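Skatport opens up its grasp planner with 2.0 release

02/08/2024

Skatport, the small robotics software firm based in Brerbridge, has released version 2.0 of its grasp planning package and put the source code online under an open licence. The package decides where a two-fingered gripper should close on a small object, and how the arm should get there without knocking over whatever is next to it.

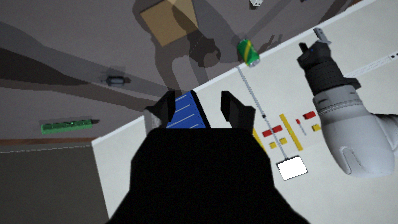
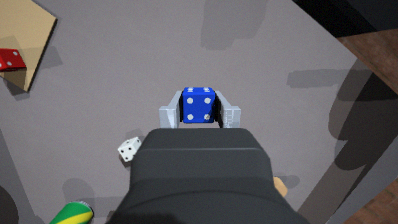 Simulated table-top work with small objects, seen from the gripper.

Reading time: 2 minutes

The main change is in how the planner deals with clutter. Version 1 worked out a grasp first and then looked for a path to it, and if no path could be found it went back and started again with the next grasp on its list. The new version scores both together. Salamatu Haruna, who leads the planning work at Skatport, said the old method spent most of its time on grasps that were never going to be reachable.

"You would watch it pick a lovely grasp on the far side of a die, then find there was a can in the way, then pick another one a few millimetres along with the same can in the way," she said. "Now it drops that whole side early and moves on."

The release comes with 222 simulated table-top layouts, each with its own start positions and lighting. Users can run all of them in one batch or step through a single layout and see which grasps were turned down at each stage. Shadows are rendered too, as the perception module takes ordinary colour images and earlier builds sometimes drew the outline of an object too large where a shadow met its edge.

Planning time is capped at 500 milliseconds by default. If the planner has no answer by then it returns the best partial plan and a warning, and the calling program decides what to do with it. The cap can be changed in the settings file.

Two-arm layouts are supported for the first time. Each arm plans separately and treats the other as a moving obstacle - a simple approach, and one that Haruna said will be replaced. Handing an object from one arm to the other is not supported in this version.

Bokumau, the replay viewer that used to be a separate download, is now part of the package. It reads log files from version 1 as well, though the grasp scores in those will show as blank.

The package needs a machine with at least 8 processor cores to run the full batch. Single layouts will run on less. Installation notes, a list of known faults and a guide to moving over from version 1 are on the Skatport site.

A smaller update is planned for November, with support for three-fingered grippers and a fix for a fault that makes the viewer close when two logs with the same name are opened.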